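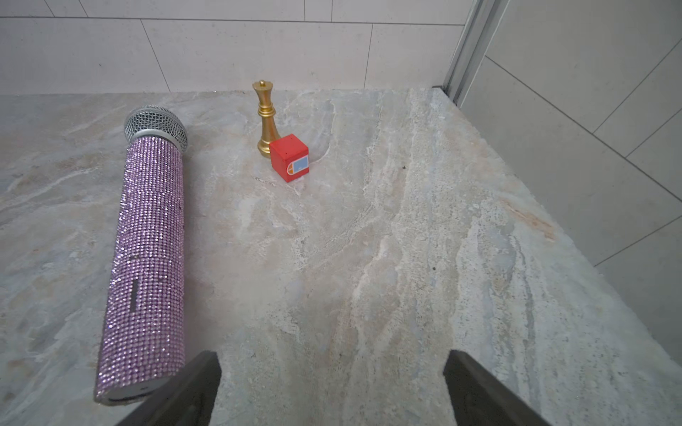 Speaking to a Room: Notes for Session 2
Florencia Núñez

Welcome back, everybody! Last time we spent nearly the whole session on breathing, and I promised we would get to the part most of you signed up for, so let's talk about how a talk sounds to the person in the back row.

Pace

Almost all of us speed up when we're nervous. A comfortable talking pace for a room of strangers is around 295 words in two minutes, and if that sounds slow to you, well, it sounded slow to me too when I started. Read the Bouzid passage out loud at home with a timer (the kitchen one is fine) and mark the places where you ran out of air. Those are usually the places where a comma wanted to be a full stop.

Pauses

A pause feels about three times longer to you than it does to your listeners. Try this: finish your sentence, look at one friendly face, and then start the next one. Erna did this beautifully with her story about the ferry, and you could feel everyone lean in!

Using a microphone

With a handheld mike, keep it close to your chin and let it travel with you when you turn your head. Please don't tap it or blow into it to see if it's on. Just say good evening. If you have notes in the other hand, use cards, as big sheets rustle terribly and you'll end up trying to turn pages with your elbow.

Endings

Decide on your last sentence before you write anything else. Many good talks wander off at the end with "so, yeah, I guess that's it," and it's such a pity after all that work.

For next time

Prepare a talk of two minutes on a place you know well. Learn the first line and the last line by heart and leave the middle a bit loose. Bring water, and bring your marked-up copy of the passage too, as we'll be reading it in pairs before the break.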